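Setting Out an Octagon-and-Dot Floor

Last updated 6/6/20

Octagon-and-dot is set out on the same square grid as any plain tile. The octagon and its insert share one module, and all the measuring is done from that module.
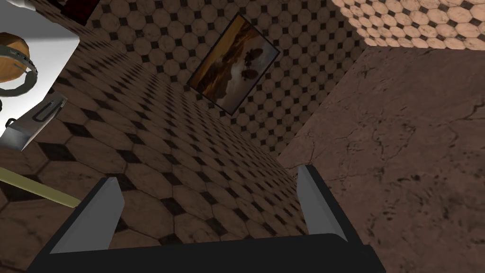
Work out the module first. Measure the octagon across the flats and add one grout joint. The Gumitz 392 has a 2 mm joint recommended on the carton, but measure a few tiles from separate cartons before relying on the nominal size. Colour and calibre vary between batches. Check that the batch code matches on every carton before opening any of them.

Inserts are supplied separately. One insert is needed per octagon, plus spares for the perimeter, where half and quarter inserts are cut. Small inserts break easily in a score-and-snap cutter. Use a wet saw or tile nippers.

Substrate

Check the slab with a 2000 mm straightedge in both directions and on both diagonals. Grind high spots and fill low ones with a levelling compound. Prime according to the compound manufacturer's instructions. Carry any movement joint in the slab up through the tile.

Setting out

1. Snap a chalk line down the centre of the room, parallel to the longest visible wall.
2. Snap a second line at right angles. Check it with a 3-4-5 triangle, as large as the room allows.
3. Dry lay one row of octagons along each line, with spacers.
4. Look at the cuts at both ends. If a cut is less than a third of a tile, shift the row by half a module.
5. Snap further lines every four modules. These are the working bays.

For a diagonal layout, strike the working lines at 45 degrees to the first pair. Perimeter cuts increase, so allow 14 per cent wastage in place of the usual ten.

Laying

Spread adhesive with a notched trowel, one bay at a time, combing in a single direction. Back-butter the octagons. Bed four octagons around a junction, check the joints, then press the insert in. A Busitz suction lifter helps if an octagon has to come back up. Inserts tend to sit low, so put a little extra adhesive behind each one and level it with a flat block.

Clean adhesive out of the joints before it sets. Keep off the floor for 24 hours.

Grouting

Seal unglazed tile before grouting, especially where the inserts are dark and the grout is pale. Work the grout in diagonally to the joints with a rubber float. Wipe with a damp sponge and rinse it often. Fill the perimeter joint with a neutral-cure silicone in the grout colour.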